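Skirulon chores pilot, progress report to Marnex
09/09/2024, Rodrigo Olmedo

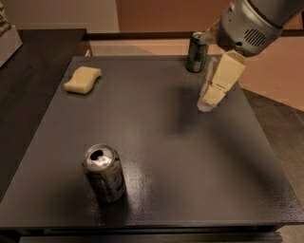 Short one, travel week. Table clearing is the main task now, cans and sponge. 145 attempts logged since last report, 21 dropped cans. Mostly open ones, gripper squeezes too hard and they buckle. Irén Vörös is redoing the force limits, should be in by next build.

Wiping: not there yet. Flat surface ok, edges bad, misses a strip every pass. A person still does it faster and I'd say will until January at least.

Shop floor side (Juhász site) – shelf facing on hold. Waiting on the Fadum parts, 4 weeks behind. Have chased twice.

Spend is at 50 percent, on plan. No change to headcount.

Need from you: ok to move the shelf money into wiping untill parts land. Also a yes or no on the second arm, Irén needs to book bench space.

Full logs on the shared drive, same folder.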